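Re: [bench-talk] hanging stands vs. the drawer

On storage for pipettes, one of the Gramine list members wrote:

> We switched to a hanging stand in November and I would never go back.
> Everything in reach, nothing rolling around, and the tips stay off the
> bench. The Dosano catalog has one for 79 and I think every teaching
> lab should just buy them. We also put the plastic droppers in an
> upright rack next to it. Total game changer, students find things on
> their own now.

I'm glad it works for you, but I'd like to see a bit more before I spend 79 on a bar and two posts. Times 3 benches, plus shipping, and I have to explain it to the people who turned down my request for new goggles.

My main doubt is the word "everything." A stand holds what you hang on it. In our room the single-channel ones get hung up for the first week of term and after that they live wherever the last person put them down. I don't see how a nicer bar fixes that. We had a carousel from Trostura for 5 years and it mostly held pens.

I'm also not sold on the dropper rack. Transfer pipettes are disposables. We buy them in bags and they come out of the bag. Standing them up in a row looks very tidy and I can't work out what it gets you, apart from one more thing to wipe down.
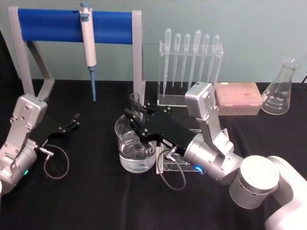 Micropipette on the blue bar, six droppers in the clear rack, pink tip box next to them.

I'll give you the layout. Stand, rack and tip box along the back by the wall with the beaker out in the middle is a sensible way to do it, and the black top makes clear plastic easier to find than our white benches do. What bothers me is the flask way over at the end near the edge of the table. Ours would be on the floor by lunch. And note how little is hanging there. One micropipette on a whole bar! I could do that with a hook.

So, questions for anyone who has had one of these for longer than a term. Do the posts stay put when somebody grabs in a hurry? Does the bar take a multichannel without sagging? The Ó Briain page says it does, but it would.

For now we're keeping the drawer in room 521, with the foam cut to shape. Ugly, cheap, and I can see at 4 pm what hasn't come back.

> Also happy to share our bench map if anyone wants it.

Yes please, send that.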